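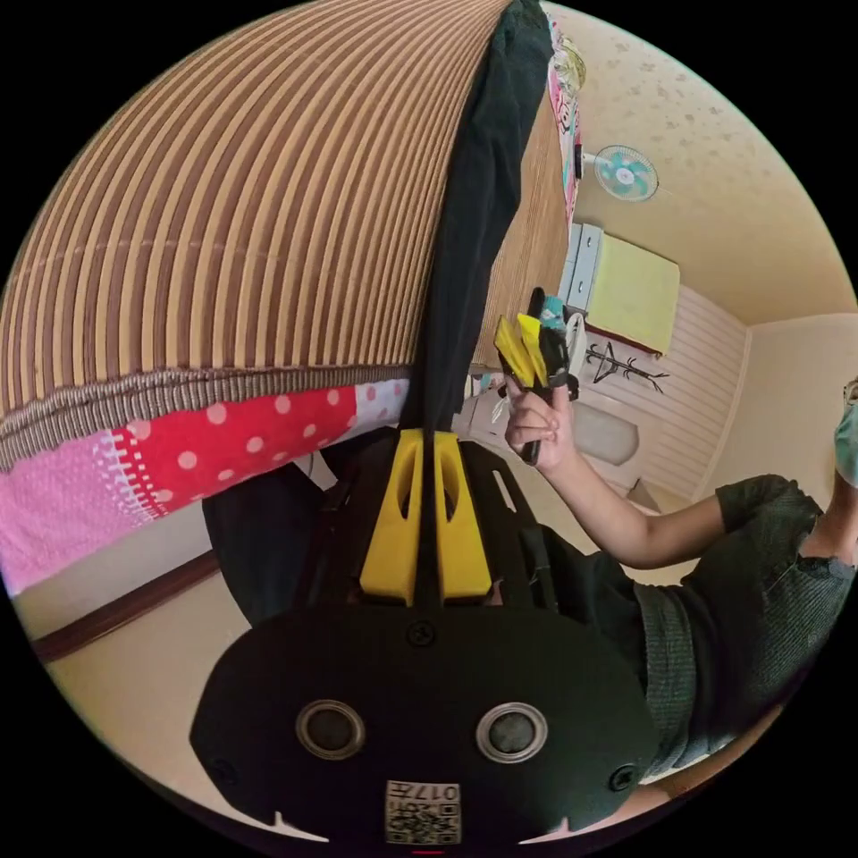
Two Mestico hand-held grippers in use near some bedding, seen from the camera on one of them. The black strap is between the yellow fingers.

The Mestico is a hand-held gripper for recording manipulation examples without a robot. You squeeze the handle, the fingers close, and a wide-angle camera on the body records what they do. We bought a pair in December for a project at Torow that trains a policy on household handling. Since then we have collected 400 usable demonstrations with them, mostly straps, bedding and clothes.

Setup took one evening. Each unit has a label with a code on the front, and the Graltonura software reads it to match the recordings to the right gripper. Pairing two units was harder. The clocks drifted on our first try and we lost 28 takes before Ustyna Kobzar found the sync option, buried in the export menu. It should be on by default.

The fingers are the best part. They are chunky, with a long slot through each one, and the yellow is easy to pick out in the video against nearly any fabric. Thin, flat items like straps are a fair test because they slide out if you grab them at an angle. After a day of practice most of our people could hold one reliably. Buttons and coins are still a pain.

The view is very wide, with black corners and a strong bend toward the outside. For training that has been fine. Our model handles the distortion, and getting the other person's hand and tool in the same picture is useful for two-handed tasks. If you want footage for people to watch, plan on correcting it first.

Weight is my main complaint. Urs Imhof has large hands and can record for an hour. I start getting sloppy well before that, and sloppy takes end up in the data if you don't throw them out. We now switch people every 28 minutes — an odd number, but it is how long one of our task lists runs. The screws on one unit also worked loose, so check them on Sunday if you record all week.

I compared it with the older Ham gripper. The Ham is lighter and closes more smoothly, but its narrower view missed the second hand too often and we had to redo takes.

Rating: 4 out of 5. I would buy the pair again for cloth and other soft items. We are aiming for 500 demonstrations before the next training run, and drawers come after that.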